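Setting Up and Running the Block-Pushing Exercise: A Guide for Student Teams

Govetti Technical School, Robotics Program
Prepared by Mafalda Guerreiro and Simão Mota

Purpose of this guide

This guide explains how student teams prepare the workstation for the block-pushing exercise, check the robot arm, record their trials and leave the station ready for the next group. It applies to all teams enrolled in the second-term robotics course and to members of the after-school club who have completed the safety briefing. Teams entering the Camora Student Challenge should follow the same procedure, with the additional requirements listed under "Challenge teams."

The exercise asks a team to move colored blocks across a flat board according to short written instructions, such as "push the blue cube next to the green star." The arm does not pick anything up. All motion of the blocks is produced by contact with the rod, and a team's control program must plan for this.

Before you begin

Each team consists of an operator, a recorder and a safety lead. Roles are agreed before the session and entered on the team sheet. The safety lead holds the stop button for the whole time that the arm is powered and has no other duty.

Teams will need the following:

The team sheet and a pencil
The instruction cards, in their box
The block set assigned to the station
A soft, dry cloth
The team's own control program, saved on the station computer

Food and drinks are not permitted in the work area. Long hair is tied back, and loose sleeves are rolled up or removed.

Step 1. Check the board

Confirm that the board sits flat on the pegboard table. Press lightly on each corner. If the board rocks, do not slip paper or card beneath it - ask a member of staff to reset it. Wipe the surface with the dry cloth, working along the grain. Crumbs and eraser dust are a common cause of blocks turning where a team expected them to slide.

Run a fingertip along the seams between the planks. A seam that can be felt as a step should be noted on the team sheet, as it may catch the lower edge of a block.

Step 2. Check the rod

With the arm powered off, look at the rod from the front and from the side. It should hang straight down. Turn it gently between two fingers; there should be no play where it joins the arm. Any looseness is reported before the arm is switched on. Teams do not tighten the joint themselves.

Step 3. Set the working height

Switch the arm on and enter the station code, which is 1786 for all student accounts. The safety lead confirms aloud that the stop button is in hand. The operator then opens the height menu and lowers the rod in small steps until the gap between its tip and the board is 3 millimeters. Use the plastic gauge supplied with the station, and remove it before moving the arm.

A rod set too high may ride up over a block that has fallen on its side. A rod set too low will scrape the board, and the arm will stop with a force warning. Should that occur, raise the rod, clear the warning and begin this step again.

Step 4. Place the blocks

Place the blocks by hand with the arm in its parked position. They should be scattered, with no attempt at a neat layout. Blocks may touch one another, and it is useful to include at least one starting layout in which they do. Separating two blocks that are pressed together is among the harder tasks in the course, and teams that practice only with widely spaced blocks are often surprised when they are assessed.

Keep every block well inside the edges of the board. A block pushed off the edge ends the trial.

Step 5. Run a trial

The recorder draws an instruction card and reads it once, clearly. The operator starts the program. From this point until the arm parks, hands remain off the table.

A trial ends when one of the following occurs:

The program reports that it has finished
A block leaves the board
The time limit of 100 seconds is reached
The safety lead presses the stop button

The safety lead may stop a trial for any reason and is not required to justify the decision at the time.

Step 6. Record the result

The recorder writes down the instruction, the result and one sentence on how the arm approached the block. This sentence is the part most often left out, and it is the part that Sofia Seixas, who assesses the written reports, reads first. "Failed" tells the reader very little. "Pushed the cube off center, cube turned, program kept pushing in the old direction" can be used to improve the program.

Each team completes 6 trials per session. The blocks are rearranged by hand after the third. Between other trials they stay where the arm left them, so that the program must cope with positions nobody has chosen for it.

Common difficulties

The block spins in place. Contact was too far from the center of the block. Have the program back away, line up again and use a shorter push.

The star shapes turn unexpectedly. The rod has settled into the notch between two points. Aim for the tip of a point only when a turn is wanted.

The cylinder tips over. The push was too fast. Reduce the speed by half and try again before changing anything else.

The program chooses the wrong block. Check the room lighting first. Late in the afternoon in December, with the ceiling lights off, color detection at the stations becomes unreliable. Teams should switch on all lights, whatever the time of day.

Challenge teams

Teams entering the Camora Student Challenge must submit their trial records together with their program. Records must be handwritten during the session; typed copies prepared afterward are not accepted. Questions about the rules should be addressed to Bronisława Makowska, who coordinates entries for the school.

Closing the station

Park the arm, switch it off and wait for the status light to go out. Return the blocks to their tray and check them against the list inside the lid. Put the instruction cards back in the box in any order. The safety lead signs the team sheet last and places it in the folder by the door.

Damage, missing blocks or repeated force warnings are reported to Poul Grímsdóttir before the team leaves the room. A station with an open report remains out of use until he has signed it off, and teams booked for that station will be offered another time.

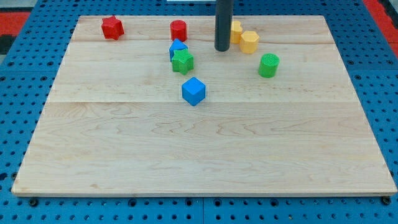

Bookings for the stations open at 8 a.m. and are made through the program office. A team may hold one booking at a time, and a booking that is not taken up within fifteen minutes is released to the next team on the list.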